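The Plate Movers

At 6 in the morning the assay room at Prosden is already running. Analyn Salazar hangs up her coat, reads the overnight log and looks for gaps. Two years ago she would have been putting on gloves to start the first stack of plates.

The company tests water and soil samples for farms and small towns. On a busy day 200 plates go through the room, and until the arm came in, each one was carried by a technician from deck to reader and back. Salazar did that job for 7 years. Her wrists still bother her.
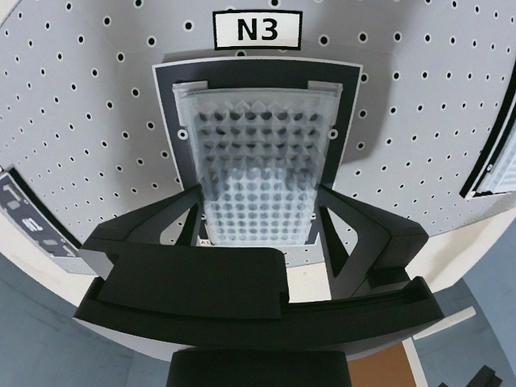

The gripper at position N3, with its fingers on either side of a well plate.

Most of the planning happens on screen. Mathias Wieser, the automation engineer, builds the deck in simulation and runs each new routine there before the real arm gets it. The technicians were asked to sit in, and they changed a good deal. Marilou Cabanatuan, who works evenings, had him rewrite the approach to the plates twice.

"He had it coming in the way a machine would like to," she says. "I told him how we pick one up."

Wieser took the notes. He now spends one afternoon a week with the evening shift – his idea, he says, though Cabanatuan remembers it differently.
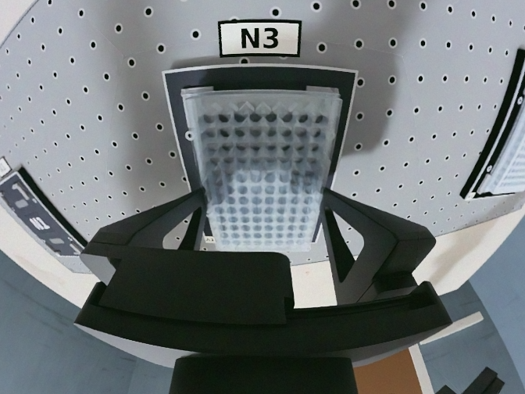

A 96-well plate in its holder, seen in simulation. The A1 mark shows which corner is the first well.

No one was laid off, but the work is not the same. Salazar checks results and handles the samples that fail. Edgardo Quiambao, who liked the carrying and the talk that went with it, moved to receiving in October. "It got quiet in there," he says.

Pay is still a sore point. The technicians who took the training got a one-time payment of $3000 and no change in grade. Ariel Tan, the lab manager, says new job titles are being written. Salazar has asked to see the draft.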